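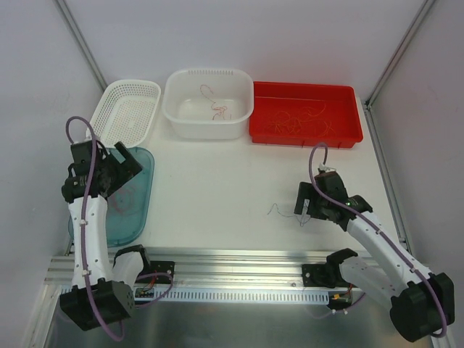 后排从左到右：白色带孔的篮子、白盒、红托盘；左前是蓝绿色水盆。红粉色那团在白盒里，黄橙色的在红托盘里。

十一月，线样漂洗，本子第 50 页接着写

先说结论省得以后翻：浮色主要是粉的那批在掉，橙的基本没事，容器还是按颜色分开放，别图省事堆一起。下面是过程，写得乱，大家凑合看。

今天弄的是 Cluvodow 那套挂饰要用的细线，编号 1686，Piser 家的坯线，染料是 Ernuso 的。上回染完我嫌麻烦，冲了一遍就收了，结果 Imad 拿去打结，手指头染得粉粉的，洗了两次肥皂还有印子，他在群里发了张手的照片，一个字都没写。行吧，我重新漂。

容器的分工我重新定了一下，免得每次都问：
蓝绿色的盆，只装清水，漂洗用。
白色带孔的篮子，沥水。
白盒，放等着看色的粉线和红线。
红托盘，放黄的橙的这一路。它浅，线摊得开，找线头比在深盒里容易多了。

之前大家老拿红托盘泡水，求求了，它那么浅，端起来走两步就洒一地。要泡就用蓝绿色的盆，盆壁厚，边角是圆的，线也不容易挂住。唯一的毛病是盆本身有颜色，水看着永远是蓝绿的，掉没掉色光靠眼睛往盆里瞅根本瞅不准。我的办法是舀一点水倒进白瓷杯里看，杯底发粉就换水接着漂，不发粉就算过。

每一盆泡 10 分钟，中间翻一次。翻的时候不要搅！我上回就是拿根筷子在里面转圈，转得可高兴了，捞出来一个疙瘩，解了一下午，最后还是剪了。现在是从底下托起来，抖一下，再放回去，让它自己散开。线圈一圈压一圈的没关系，只要没打死结，捞的时候顺着线头提，基本都能提出来。
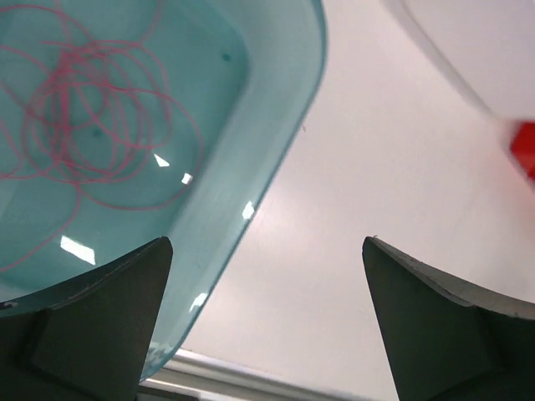 水温我没太讲究，就是水龙头接的凉水。Mészáros 的旧笔记里写要先温后凉，字迹潦草得很，那一行后面还画了个问号，所以他自己大概也没想明白。下次拿两小绺分别试试，一绺照他的来，一绺全用凉水，干了以后并排夹在这一页上。（已经给夹子留了地方，谁也别在这里写字。）

粉线一共漂了 3 遍。头一遍的杯子底明显是粉的，第二遍要对着窗户才看得出来，第三遍我看是清的，Imad 说还有一点点，我俩端着杯子在窗边站了半天，谁也说服不了谁。最后的办法是往白棉布上按一下，布上没印子，算我赢。棉布剪了一角，贴在本页背面。

橙线那批省心，漂一遍就干净了，棉布上什么都没有。黄的我只漂了一小把，颜色比染之前想的要浅，挂在灯下倒挺好看的，有点像干橘子皮里面那一层。要不要补染，等做挂饰的时候跟红的放在一块儿看了再说，现在单看容易看走眼。

还有个小事，线从盆里捞出来别直接堆桌上。台面是白的，沾一点浮色就特别显眼，我今天擦了好几回。要理线的话等沥完水再铺开，铺在两手都够得着的中间位置，从外圈开始理，先把线头找出来压住，再一圈一圈放平。红的、粉的、发紫的混在一团的时候特别考验眼睛，灯一偏，粉和紫就分不清了，这种活儿放到上午干，傍晚干纯属跟自己过不去。 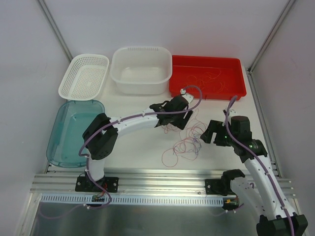
收线和记号

理好的线绕成八字，别绕成圆圈，圆圈一松手就弹开，前功尽弃。八字中间用同色的短线头扎一下，扎松一点，扎紧了会留一道白印，上次那绺橙的就是这么废的，我还赖了半天染料。

标签写三样东西：1686、颜色、漂了几遍。别的不用写，写多了字小得看不清。铅笔写，圆珠笔碰到潮气会洇，洇到线上就更说不清是谁掉的色了。

还没弄明白的

粉线为什么比橙线掉得厉害，我猜是固色的时候粉的那锅太挤，线没泡匀。也可能就是这支染料的脾气。下回粉的分两锅染，固色时间不动，只改这一样，不然又是一笔糊涂账。

带孔的篮子沥细线，线头会从孔里钻出去，往上一提就绊住。垫一层纱布应该行，抽屉里那块太小，得找块大的。Imad 说他家有旧蚊帐，我说先别剪，拿来看看再说。

黄线补不补染，没定。

Ernuso 的粉色还剩小半罐，盖子有点拧不紧，我拿皮筋箍了保鲜膜，谁用完照样箍回去。

明天上午先看晾着的粉线，拿干棉布再按一次，结果写在这行下面。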